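Doltia, week six: the planner and the narrow passage

Since April I am rewriting the base planner of Doltia, my small navigation stack for two-armed mobile robots. I work on it in the evenings, so progress is slow, but this week I finally found why the robot refuses to enter corridors.

The planner treats the robot as one circle seen from the top. For a robot with the arms folded this is fine. With the arms raised in front, the circle must grow to cover both grippers, and then many passages become too narrow on the map, even when the real body would fit. I ran 100 starts in the Bultunness apartment, and in 14 of them the planner returned no path at all. The log had 2,511 lines of the same warning, which I had muted in winter. My own fault.

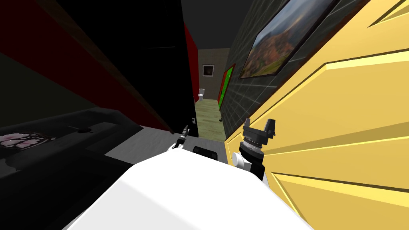 Bultunness in the simulator, with a gripper on each side of the corridor entrance.

The new version keeps a separate outline for each arm and updates it from the joint angles before every planning step. It costs more time, so I check the simple circle first and use the exact outlines only when the circle fails. In open rooms you will not notice any difference.

Doors are still a problem. My collision model uses one flat box for a door and ignores the raised panels, and when a gripper is very close I don't trust the distance it gives me. I would like to try the mesh checker from Doucet, but it needs a newer compiler than the one on my machine.

The simulator is still Ninside, with the default lights. The code is in the "outline" branch. If you test it, please set the arm margin by hand, the default value is too small - I will correct it when I merge.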